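Pavement robot keeps braking at shadows and slab joints. Camera, code or the practice city?

Posted in Home Robots and Workshop Builds

Chelsea Birkett
3 October 2025

Hello all, first proper post so forgive me if I leave out the one thing you need.

I'm building a little four-wheeled errand robot called Kettle (it's the shape of the lid, you'd understand if you saw it) on a bench at the Tudcombe shared workshop. It weighs 11 kg with the battery in, it has one forward camera and a pair of distance sensors low on the front, and the thinking is done on a Troltasari board bolted under the lid. The plan is for it to trundle along a pavement, stop at kerbs and generally not be a nuisance. It isn't going anywhere near a real road until I trust it, so at the moment I run the same code in Clesska, which is the simulator the workshop pays for, and let it potter about on a made-up city corner.

Here's my problem. It brakes for things that aren't things. A long building shadow with a hard edge, and it stops dead. A dark joint between two big paving slabs, same again, though it will sometimes creep over those if it meets them head on. If the joint runs away from it at a slant it's hopeless — it tries to follow the line as if it were the edge of the pavement. Then I put it on the real concrete floor in the workshop, which has joints of its own, and it did exactly the same trick, so I can't just blame the simulator.

What I've tried: turning the contrast down (worse), blurring the picture a bit before the edge step (a bit better on joints, no help with shadows), and moving the camera up by 8 cm, which did nothing I could measure apart from making the lid not shut.

The kerb finder is just an edge detector plus some rules I wrote myself in August, mostly "long dark line near the wheels means drop". I know. Is it worth mending or should I bin it?

mossyaxle

Bin it and buy a lidar. I spent a whole winter fiddling with cameras and the lidar sorted it in a weekend. Second-hand ones turn up all the time. Make sure you get the cable with it.

Cyril Holroyd

I wouldn't spend the money yet. A cheap flat-scanning lidar mounted level looks straight over the top of a kerb drop anyway, so you'd be buying a thing that's good at walls when walls aren't what's bothering you.

I had very nearly the same fault on a garden cart a few years back and I think your rule is doing precisely what you told it. A dark line near the wheels really can be a kerb. It can also be a joint, a shadow, a strip of tar or a hosepipe, and from one camera picture with an edge detector there's no telling them apart. You need something that knows about height.

What I'd do, in the order I'd do it:

Take one of your two distance sensors and tilt it down so it hits the ground a bit in front of the wheels. Work out what it reads on flat ground. If the reading jumps longer, the ground has gone away and you brake. If it stays put, you carry on, whatever the camera thinks. On my cart a tilt of around 17 degrees was right but yours will depend on how high it sits, so measure it on the bench with a book pushed in and out of the beam.

Then let the camera only slow it down. It sees a line, it drops to a crawl, the tilted sensor gets time to have a proper look. I was amazed how much nicer mine was to be around after that.

For shadows in particular, have a go at comparing colour either side of the line. Shade makes the ground darker but the speckle and the grain carry on through it, whereas at a kerb you often go from one surface to another. It's a rough test and I wouldn't let it near the brakes on its own, but it's lovely for cutting down the silly stops.

On the joints that run off at a slant: a kerb line has different stuff on each side of it, a joint has the same stuff on both. Same test, really! Throw away your line-following until that part is in.

And do keep the workshop floor in your testing. Simulators are very tidy about some things and oddly careless about others, and it's easy to tune for the wrong one.

Chelsea Birkett

Cyril, thank you, this is so much more useful than me staring at it. The sensor is tilted (I cut a wedge out of a bit of scrap and hot-glued it, don't judge) and I've put the same tilt on the Clesska model so the two match. The crawl rule is in as well. I did 19 runs on the workshop floor and it crossed the joints on every one of them, slowly, with a sort of suspicious look about it.

mossyaxle, I'm not ruling the lidar out, I just can't afford it this side of Christmas.

The colour test is what I'm on now. I'm using the one city corner for it, mostly the places with lines and hard shade.

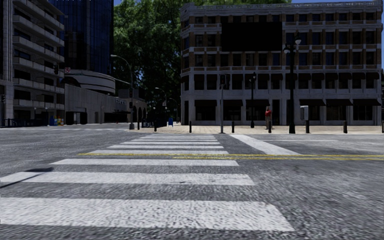
Zebra crossing, with a shadow lying across one of the stripes.
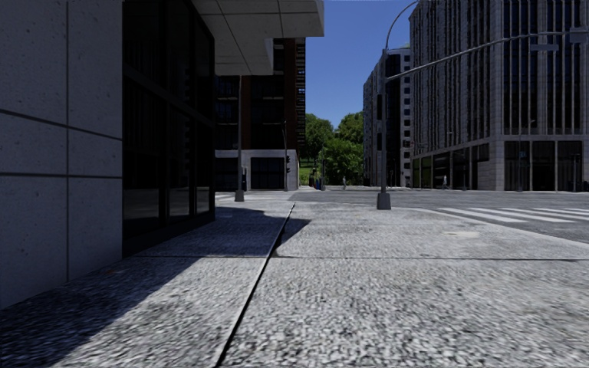
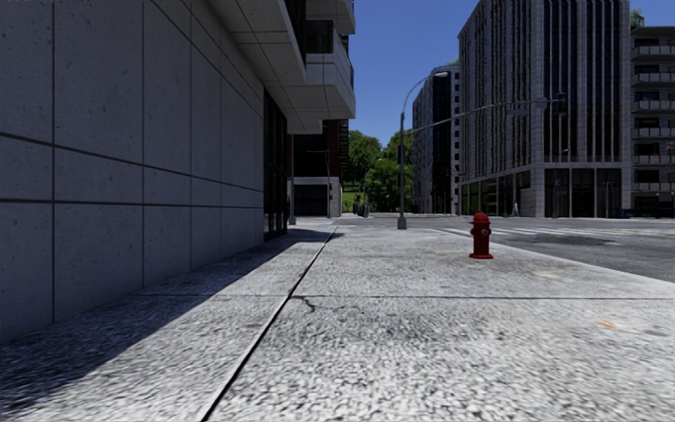
The long slanting joint in both of those, and the building's shadow on the left.

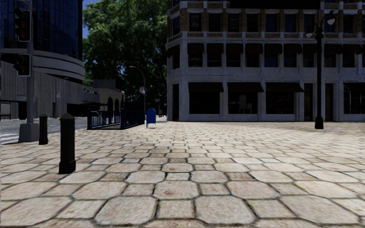 Stone pavers, joints going every which way.

Should I leave the tilted sensor reading all the time, or only switch it on once the camera has spotted a line?

Cyril Holroyd

Leave it reading all the time. The camera will miss a kerb sooner or later, in low sun or when the lens is mucky, and if the sensor is waiting to be woken up it'll miss it too. It uses very little power next to the motors. Average a few readings together so one bad one doesn't slam the brakes on, but keep it to a few, or you'll add a delay and Kettle will have its front wheels over the edge before it decides.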